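Nodero Flat-Cloth Work Cell, shared workshop build

Plans and parts list for a table-top cell that handles garments laid flat. Designed by Emanuel Roman and built up in the Misbridge shared workshop. Sold as a drawing set, with or without the cut parts. The arm is not included.
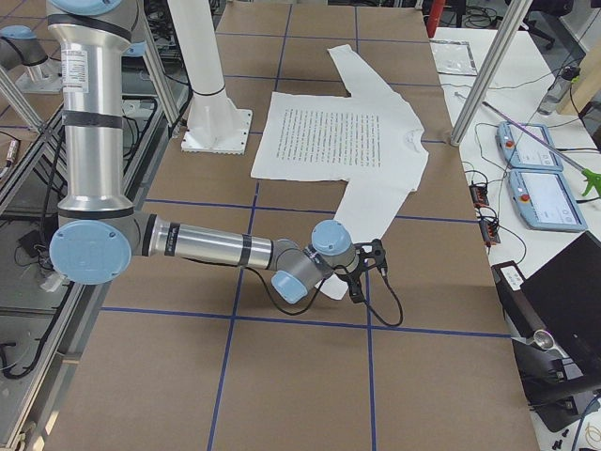
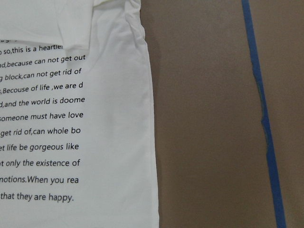 Work surface with a printed white shirt laid out; blue tape marks the grid.

Surface
Brown paper over the table top, divided with blue tape. The paper is matte and gives good contrast with white cloth. Tape edges fray where a gripper drags across them - replace the strip, do not patch it.

Frame
Aluminum posts with a rail along the table edge. Fasteners are in the parts list. Cut tolerance on the posts is 2 mm.

Gripper
Compact type, angular fingers. Set the lowest approach height with the paper in place. Leave slack in the wrist cable for a full turn of the last joint.

Test cloth
A T-shirt or long-sleeved shirt with a large block of small print works well. The lines of text show skew and bunching that plain cloth hides from a wrist camera. Start with the sleeves out flat, then try a folded-over flap.

Side table
Keep teach pendants and the laptop off the work surface, with the emergency stops within reach.

Ordering
Drawing set: part no. 861, $20
Drawing set with cut parts: $200, shipped from Disgate
Lead time on cut parts is around two weeks. Salehi brackets fit the same hole pattern but need longer bolts.

Drawings last revised 2 Aug 2024. The July set has the wrong post length on sheet two.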